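Print this article E-mail this article
Home Contents Previous Next

3.2 Clothes racks and short-term storage

Households in the Grokholm sample rarely kept a rack for drying alone. Of the 94 homes that returned a diary, most used the rail for clothes that had been worn once and would be worn again. We call this parked clothing, after Alaoui.

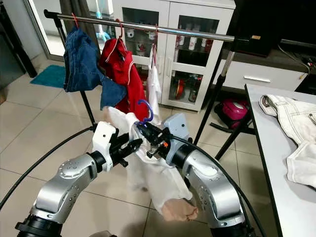

Parked clothing was mixed in kind. Denim hung beside light tops, and heavy items were often folded over the hanger instead of being clipped. Diary keepers seldom sorted the rail by owner or by season. They added the next piece wherever there was a gap.

Hanger color was recorded because it came up in the interviews. Several people kept one color for the rail and another for the closet, and noticed when a stray one turned up. 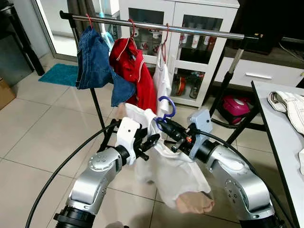
The position of the rack mattered more than its size. A rack in front of a cabinet was moved whenever someone needed the doors, and in April, when windows were opened again, it was moved more often. Tuncay Bilgin coded these moves separately - they appear as "shifts" in the Tidau tables.

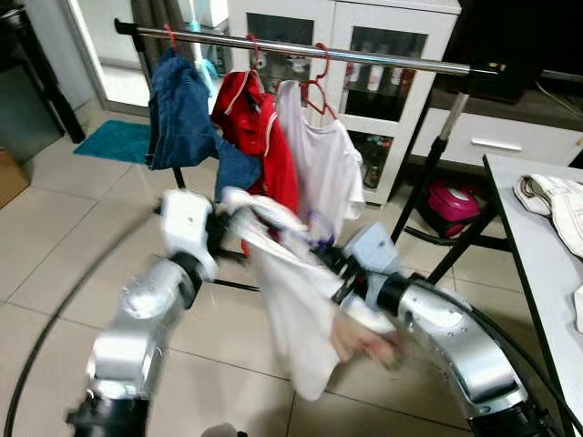 Shirts gave the most trouble. People described putting the hanger in through the neck, finding one shoulder had slipped, and starting over. Three diaries mention giving up and laying the shirt over the bar.

Sports gear was the other common item near the rail. It was put down close to clothing and left there until the next use. 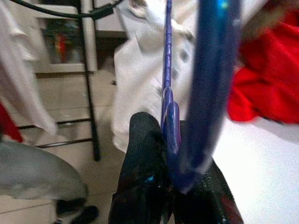

Figure 3. Blue badminton racket with white cloth behind it and red fabric to the right.

We return to sports gear in Section 4.

Top of page Contents Next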